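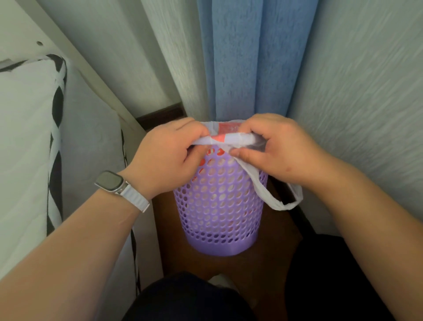

What My Hallway Throws Away
Final report, Intro to Environmental Studies
Project partner: Gilles Joly

So my first idea was to do the whole town of Gruvville, and Professor Fleury very kindly talked me out of it. I ended up with my own dorm hallway (second floor, Vasseur Hall), and I'm so glad, because it was plenty!

The question was simple. How much of the stuff in our bedroom trash could have gone in the recycling or the compost? Gilles and I got 11 rooms to sign up. For 17 days in March people left their tied bags by the laundry room door, and every evening the two of us put on gloves and sorted them on a tarp. We weighed everything on a kitchen scale I borrowed from my aunt, which she does not want back.

We made four piles: paper and cardboard, bottles and cans, food, and real trash. By the end we had sorted 863 separate items. Paper was the biggest pile by count, and a ton of it was just receipts and the little sleeves from the coffee cart. (Receipts were a headache. Some are coated and can't be recycled, so we put every one of them in real trash.) Food was the heaviest pile by far. Banana peels weigh more than you'd think!

The part I liked best was talking to people. Almost everyone said they knew what goes where, but the recycling bins are down by the parking lot and the bedroom basket is right there next to the bed. One girl keeps a paper bag on her doorknob for cans, and her room had the least mixed-up trash of anybody's.

Stuff I'd do differently: 2 rooms dropped out partway and we kept their early bags in the totals, so the per-room numbers are a little off. We also ran into midterms, when people eat in their rooms way more. And I would buy a better tarp.

Gilles is asking the housing office for a small recycling bin on each floor. They wanted our weight tables first, so those are in Appendix A, with the sign-up sheet after them.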